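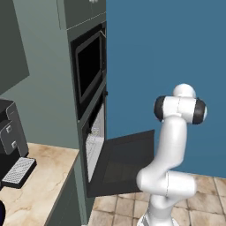
4.2 Keeping the Arm Clear of Opened Doors

Most of the earlier work on door opening in simulation ends the episode when the door reaches its target angle. We found this too generous. A household robot that opens an oven has to do something next, and the door it has just lowered is now part of the workspace. In this section we look at how the position of the arm relative to the door affects the next step of the task, and we describe the change we made to the planner as a result.

Figure 4 shows the type of state we are concerned with. The wall oven is fully open, with its door hinged at the bottom and swung down toward the floor. The arm stands to the right of the door, and the right end of the door nearly touches the elbow. The end of the arm points up and away from the oven. A scorer that reads only the hinge angle would accept this state. For a rack task it is a poor place to start, as the elbow has very little free space on the door side and the wrist must be turned a long way before it can face the cavity.

We call the smallest distance between any link of the arm and any moving part of the appliance the door clearance. It is computed from the collision meshes at every simulation step, so it costs almost nothing to record. The fixed base is included in the calculation. We left out the cabinets and walls, which the planner already treats as static obstacles.

The episodes come from the Gulgate kitchen set. We used 13 kitchen layouts with a built-in oven and ran 2,897 episodes in total, split evenly among layouts as far as the number allows. The starting pose of the base was drawn at random from the floor area in front of or beside the oven, and poses in which the base overlapped the swept area of the door were thrown out before the run. Textures and wall colors were varied between layouts and had no effect on the physics. Each episode had two stages. In the first, the policy opened the oven door. In the second, it had to bring the tool flange to a point in front of the wire rack without touching the door. The policy was the same in both stages and was not retrained between them.

We compared four planner settings. The first, Domier, is our baseline. It plans each stage separately and has no term for clearance. The second adds a fixed margin around the door mesh. The third uses the same margin but lets it shrink when no path is found. The fourth, which we call Bado, scores each candidate end pose of the first stage by how short a path it leaves for the second. All four settings used the same time limit and the same joint limits.

The fixed margin did worse than we expected. It kept the elbow away from the door in nearly all episodes, but it also ruled out many base positions from which the oven could be opened without trouble. In narrow layouts the planner often returned no path at all. Letting the margin shrink solved most of these cases. The remaining ones were layouts where a side wall sits close to the oven column, so that the arm has to fold between the wall and the door. Moving the base back by a small amount would have been enough, but the base was fixed during an episode and we did not want to change that for one setting only.

Bado gave the most reliable second stage. The gain comes mainly from the elbow. When the first stage is planned alone, the elbow tends to end up low and close to the door, where the last part of the pulling motion leaves it. With the end pose scored ahead of time, the arm lets go of the door earlier and lifts the elbow before retracting. The opening motion takes slightly longer this way. We saw no drop in the share of doors that reached the target angle.

We also reviewed by hand 37 episodes in which Bado completed the first stage and failed the second. Farhad Rezaei and Mahnaz Hashemi labeled them separately and then settled the differences together. The most common label was "wrist limit," meaning that the arm had enough room but could not turn the wrist toward the rack from the pose it had chosen. The scoring term does not see this, because it measures path length in Cartesian space. A version that measures it in joint space should catch these cases. We tested it on one layout and it ran too slowly for the full set. The second most common label was contact with the far edge of the door during the lift. In these episodes the contact was light and the door moved very little, but we counted them as failures to keep the rule simple.

Two limits should be kept in mind. The door in our simulation has a simple hinge with constant friction. A real oven door often has a spring that changes the pull over the range, and a door that is bumped from the side may behave differently from what we report. The arm is also mounted directly on the floor. On a taller base the elbow would pass above the open door in many of the poses that gave us trouble, and the difference between the settings would probably be smaller.

The clearance values for every episode are stored with the joint logs in the release. Jarosław Sobczak wrote the script that replays a stored state and draws the nearest pair of points between arm and door. It works with the Georgiev viewer and needs no physics engine. We used the same script to choose the states for the manual review. In Section 4.3 we apply the Bado setting without further tuning to dishwashers, whose doors also open downward but sit much closer to the floor.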